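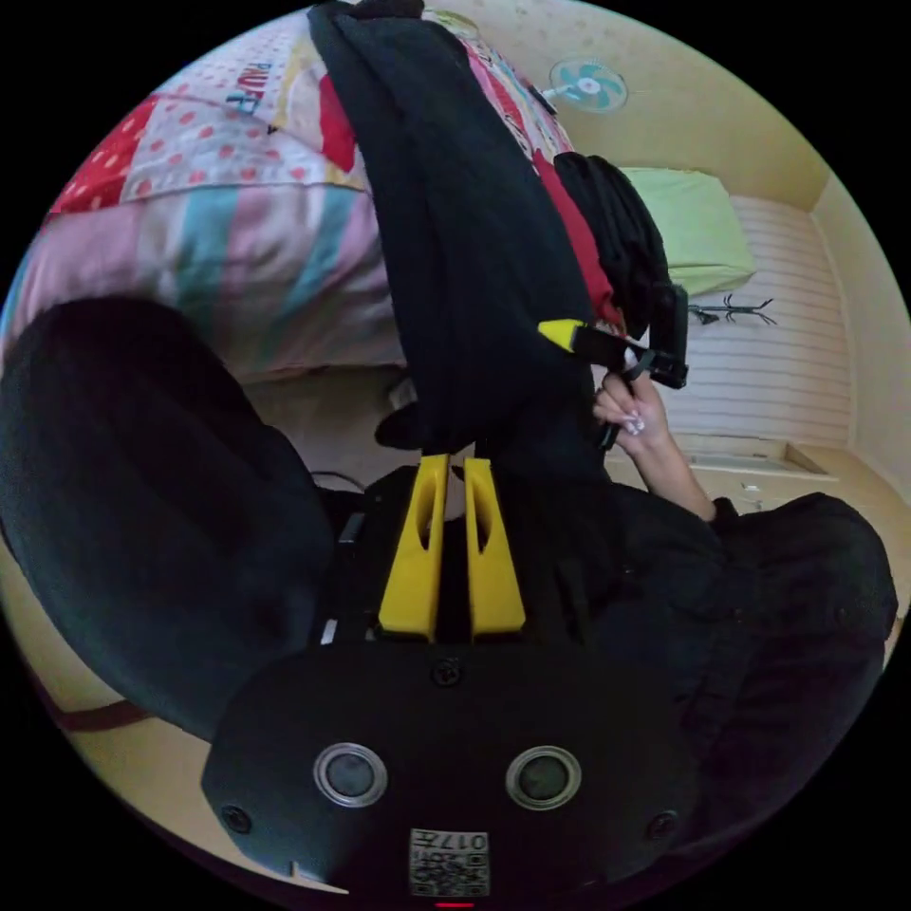 I have been meaning to write up the Cledeck strap organiser for ages, mainly because so many of you asked about it after my post on sorting out the hall. For anyone new, I live in a small flat with a very large amount of outdoor clothing, nearly all of it black, and most of it with something dangling off it. Belts, straps, buckles, drawstrings, the lot. When everything hangs in one dark clump you end up finding things by feel, and a bit of colour is a godsend. The buckle with the yellow tab is my favourite for exactly that reason, as I can grab it without putting the light on, and the strip of red fabric by the black bundle does the same job for whatever is hanging next to it.

So, the organiser. It's a hanging rail with sliding hooks and a set of webbing loops, and you're meant to put one garment on each hook and thread its loose bits through the loop beside it. I paid 795 kronor for mine from a little shop called Aleo, which I thought was steep for what is basically a bar and some hooks. (It has since gone down to 728, naturally, about a week after my return period ran out. Still a bit cross.)

Putting it up was easy enough. The screws in the packet are decent, though the wall plugs are rubbish and I swapped them for proper ones out of the odds and ends drawer. The instructions are a single folded sheet with drawings so tiny I had to take a picture with my phone and zoom in. There is a step where you have to slide the hooks on before fixing the end cap, and it's shown AFTER the step where you fix the end cap. Read the whole sheet first! I didn't, and getting that cap off again cost me a fingernail and a fair bit of bad language.

Once it's up, though, I really do like it. The hooks glide nicely and they're wide enough that a heavy coat doesn't end up with that pokey bump in the collar. Long things hang properly straight. I've got a long black wrap thing I bought years ago at the market in Tiroddale that used to end up on the floor every single morning, and it has stayed put since the day I hung it on there. Bulky jackets take up more room than you'd expect, so don't believe the box when it says the rail holds 19 garments. Maybe 19 summer shirts. With winter stuff I'd say you'll manage half that before you start having to shove.

The loops are where I'm less sure. They're great for thin straps and scarves, and I love being able to pull one thing down without three others coming along for the ride. But anything with a chunky buckle has to be fed through sideways, with one hand holding the coat out of the way and the other fiddling, and if you're in a hurry you just won't do it. I've stopped bothering with the loops for my rucksack straps and let them hang loose. The webbing also attracts fluff like you wouldn't believe. A sticky roller sorts it out, it's just one more job on the list.

My friend Leena Salminen has the older version in her place in Riihimäki and she says the hooks on hers were metal. Mine are plastic. I can't decide if that matters. Metal would feel nicer, but the plastic ones are quiet, and my bedroom is on the other side of the wall, so clanging coat hooks at six in the morning would not be popular. She's had hers through 2 winters with wet coats on it every day and says it's only sagged a touch in the middle. I've asked her to send me a photo when she remembers, which knowing her means November.

A few little things I picked up along the way. Do up your buckles before you hang anything, it stops them swinging about and catching on the coat next door. Put whatever you wear most at the end nearest the door (obvious, I know, and yet it took me a fortnight). And if all your clothes are as gloomy as mine, tie something bright to the ones you need in a hurry. An old ribbon will do, or a strip cut from a dead T-shirt. I've got a pair of black trousers and a black overshirt that are impossible to tell apart when they're hanging up, and a scrap of orange wool round one hook has changed my mornings completely.

Would I buy it again? At 728, yes, I think so. At 795 I'd have dithered and probably gone for a plain rail and a bag of hooks, then spent the difference on cake. If your hall is mostly light jackets and the odd scarf you'll get on with it brilliantly. If you've got loads of technical gear with thick straps everywhere, I'd wait and see whether they bring out a bigger loop. I did write to Cledeck to ask and got a very friendly reply from someone called Maëlle Chan, who said wider ones were being looked at but couldn't give me a date.

Four stars from me, with one knocked off for that end cap. If anybody has found loops that fit a really fat buckle, tell me in the comments, and please say where you bought them!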